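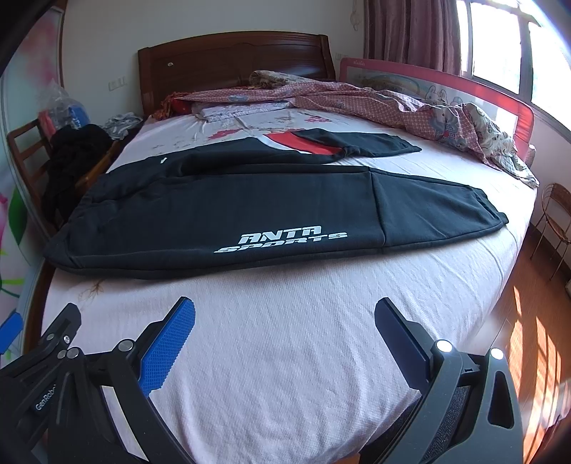 Neltwood plans second order of hand-held grippers

Neltwood will buy more hand-held grippers for its home recording work this spring, and the budget for the order was approved on Monday. The company collects data on housework, mostly folding and sorting clothes, for firms that train household robots.

The first plan was to spend 3,000 dollars per set. After a comparison of two suppliers, Shimada and Cunen, the price came down to 2,700 dollars, with spare finger pads included. Cunen offered the lower price at first, but its delivery time was longer and the pads had to be ordered separately.

One set means 2 grippers, one for each hand. Neltwood says that the pads are the part it must plan for most carefully. Trousers, blankets and other soft things are handled many hours a day, and a worn pad does not hold thin cloth well. For this reason, a separate amount of roughly 2,000 dollars is kept for replacement parts until September.

The company also looked at a fixed arm from Zukon, but decided to wait. A fixed arm needs a table and free floor, and most of the recording is done in ordinary bedrooms - on the bed, between chairs and curtains. The question will be discussed again when the next budget is prepared.

Delivery of the new sets is expected in March. The older grippers will stay in use for training new workers, and charging cases for them will be paid from the same budget.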